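The Pair in the Window

Normand Simard bought the shoe shop in Pirncombe from a man who wanted to be gone by the end of the month. The price included the fittings, the stock, and a ledger with a cracked green spine. He paid it without reading the ledger, and he read it on his second night, sitting on the fitting stool with a can of soup heating on the hot plate in back.

Most of it was what he expected. Boots, slippers, school shoes, polish. But on every page, going back 12 years, there was one line that never changed. Bühler, 1 pair, held.

There was no price beside it and no size. He looked through the back room the next morning and found nothing with that name on it. He looked in the cellar, where there was a broken bicycle and a crate of wooden shoe trees, and nothing there either.

He asked at the bakery. The woman behind the counter said there was a Veronika Bühler up on Mayrhofer Street, the last house before the fields, and that she came down for bread early and did not stay to talk.

Normand did not go up there. He had shelves to paint and a roof that leaked over the children's section. He thought he would ask her if she came in, and she did not come in.

In March the rain stopped and people started walking past the shop again. He took the winter boots out of the window and washed the glass inside and out. He wanted something with color in it for spring. The previous owner had left him a good many canvas shoes, and he carried them out and laid them down to see which would look right together.
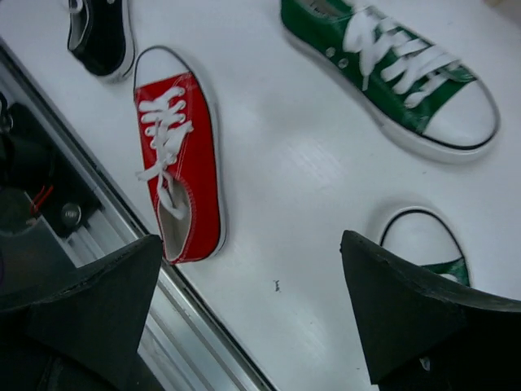 Red and green, with the laces still in.

He was down on his knees in the window when he noticed a woman standing on the sidewalk. She had a loaf under her arm. She was looking past him, at the floor of the display, where one of the boards had come up a little at the end.

She came in. The bell over the door had a cold and only clicked.

"You're the new one," she said.

"Normand Simard."

"Did he tell you about the shoes?"

"He didn't tell me much of anything. I saw a line in the book."

She nodded. She put the loaf on the counter and pointed at the window. "They used to be under there. He said it was dry."

Normand got a screwdriver from the drawer. The board lifted easily. Underneath was a flat tin box, and in the box, wrapped in brown paper, was a pair of men's dancing shoes, black, size 9, with thin leather soles. There was a receipt folded inside the left one. It said Fidasach, which was a town across the border, and it said paid.

"My husband ordered them," Veronika said. "There was going to be a dance at the hall there. We'd missed it every year for one reason or another, and he said we'd go if he had proper shoes. They came on a Tuesday. He'd died the Friday before."

Normand said he was sorry.

"I came in and told the old man I couldn't take them home and I couldn't have him sell them. He said he'd hold them. I didn't think he'd write it down."

"He wrote it down every time he started a new page."

She asked to see. He brought the ledger out and turned the pages for her, and she read the line on each one, moving her lips slightly. It took a while – the old man had started new pages often, sometimes with only three or four sales on the one before. A customer came in for insoles and Normand served him and came back, and she was still reading.

"What do I owe you?" she asked when she had finished.

"Nothing. They're paid for."

"For the holding."

"That was him. I've only had them since this morning."

She looked at the shoes for some time. She pressed her thumb against one of the soles. Then she wrapped them in the brown paper again, badly, and he gave her a length of string to go around it.

At the door she stopped. "What size are you?" she said.

"Eleven."

"No, then," she said, and went out.

He put the board back and drove in two new screws. He finished the window before lunch and sold a pair of the canvas shoes that afternoon to a girl who wore them out of the shop and left her old ones in the trash.

In the evening he opened the ledger to enter the sale. The page was full, so he turned to a fresh one and wrote the month at the top. He had the pen on the first line before he remembered. He wrote, Bühler, 1 pair, collected, and under it he put down the girl's shoes and the insoles. Then he went to see about the roof.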